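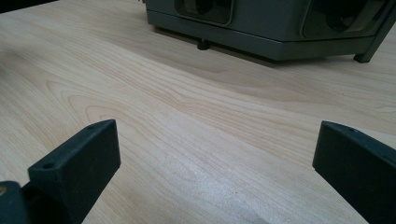

October, bench notes, hand-held gripper, clear container task

Goal is to see if gripper-view demonstrations alone give a usable approach policy for a transparent container, no fixed camera. Gobnait's set has 200 demos. I pulled 38 as holdout before looking at anything.

Bare-table segments: kept in training this time. Malachy Hanrahan wanted them trimmed as dead time. With them trimmed, the Tostov policy closed early on glare between the fingers in 16 holdout replays. With them kept, 2. Same seed, same finger width calibration.

Not sure yet if this is the negative segments or just more varied grain and light. The wood figure is strong enough that the encoder may be using it to localize. Need a run on a plain surface before anyone writes this up.

Container segments: fill level matters. Grasp height estimates lock onto the powder line and ignore the clear wall above it. With the dark green machine behind, the upper part has very little contrast. Labels now go on the base edge at the table, jaws open, before the approach starts.

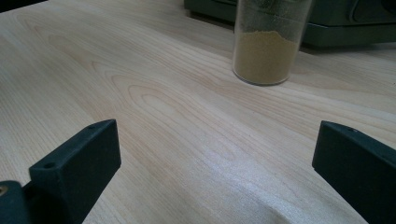

To do

Relabel the holdout the same way — Gobnait Mac Suibhne has the script.
Repeat with the container empty.
Plain surface run, same seed.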